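Last updated: January
2 min read

The sauce shelf is eating the store

Ellis, a Thursday, just after 7. Doors barely open at the Grolach market and the condiment aisle is already busy. Used to be ketchup, mustard, done. Now the chain lists 957 sauces, pastes and dips across its stores, and people want more.

Why? Cheap way to fix a dull dinner. Rice, egg, spoonful of something loud. Rent went up, takeout went up, a jar didnt, much.

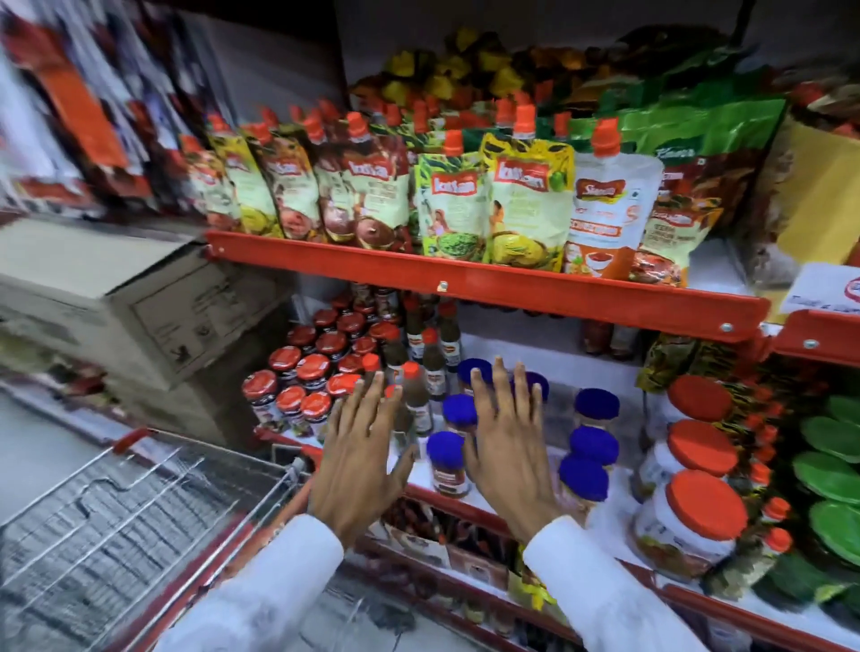

What sells

Chili crisp, still. Derari, the pepper paste from two towns over, gone by noon most weekends. Akosis does a sour plum one that splits opinion. We tried it on fries. Good. On on eggs, no.

Storage is the catch. Read the label, lots of these need the fridge once opened and the door fills up fast. My rule is 2 open jars at a time. I have 7.

Contact the magazine | Copyright, all rights reserved | Back to top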